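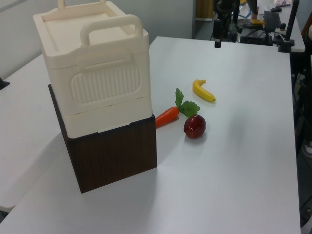 Zurklow is a small harbour town on the Lisari coast, and I've been going there long enough that friends now send me their questions about it, so I've put everything I know on this one page. The town has 3,496 residents in the off season and a good many more once the ferries start running daily in May. Most visitors come for the beach and the old salt works, and plenty of them come with children, which is my own case too. If you're doing the same, pack light: a plastic box with a carrying handle on the lid, like the cream one in the picture, and a few toy bits such as the carrot and the banana will see you through a wet afternoon in a rented flat (and there are wet afternoons, even in summer).

Location and layout

The town sits at the mouth of the Galto, a slow brown river that splits it into two unequal halves. The north side has the harbour, the market hall, the church and nearly all the places to eat. The south side is mostly houses and allotments, with the beach beyond them. There are 2 bridges. The upper one carries cars, and the lower one is for walkers and cyclists only, though you'll meet the odd moped on it in the evening.

Streets on the north side are steep and cobbled, so leave the wheeled suitcase with the ferry office if you can bear to part with it. I dragged mine up Sailmaker Street on my first visit and one wheel never recovered!

History

Salt made the town. Sea water was let into shallow pans on the south side and left to dry, and the salt went inland by barge up the Galto. The trade faded when the railway came to the next valley and missed Zurklow altogether, a decision older people here still grumble about as though it happened last week. Fishing kept the place going after that, then a cannery, and now it's us, the summer people.

Several of the tall brick houses along the quay were put up by the Van Damme family, salt merchants who had the money and, going by the doorways, wanted everybody to know it. The biggest of these is now the town museum.

Main sights

The Van Damme House is the one to do first. Downstairs is all salt: rakes, sacks, ledgers, a model of the pans that children are allowed to work with a little hand pump. Upstairs there are furnished rooms and a very good view over the harbour from the back landing. It's closed on Monday, and I have met people standing sadly outside it on a Monday more than once.

The salt pans themselves are a 20 minute walk from the lower bridge. Two are still worked in summer, and you can buy the salt in paper bags from a hut by the gate. The rest have gone back to marsh and are wonderful for birds. Take something for the midges.

Lisari Light is the lighthouse at the end of the breakwater. You can't go up it, sadly, but the walk out is lovely on a still day, and there's a bench on the sheltered side where I've eaten more fried fish than I'd care to admit.

The beach is long, sandy and shallow for a good way out. The end nearest town has showers and a kiosk. Keep walking south and you'll have it more or less to yourself.

Food and drink

The thing to order is galtina, a thick fish stew with barley and a spoonful of something sour on top (every kitchen does the sour part differently and every kitchen will tell you theirs is the proper one). The market hall is open in the mornings and is best before nine, while the bread is still warm. For cakes, try the bakery by the upper bridge and get the plum one.

Getting there and around

The ferry from the mainland lands at the north quay. Buses meet the morning boat but not always the late one, so check before you travel. By car, follow the valley road down and use the field car park at the top of the town, 500 metres from the market hall. Parking on the quay is for permit holders and they do check.

Once you're in, you walk. Bikes can be hired beside the ferry office, and they're fine for the flat south side and the track out to the salt pans.

See also: Galto valley walks; Lisari coast ferries; Salt making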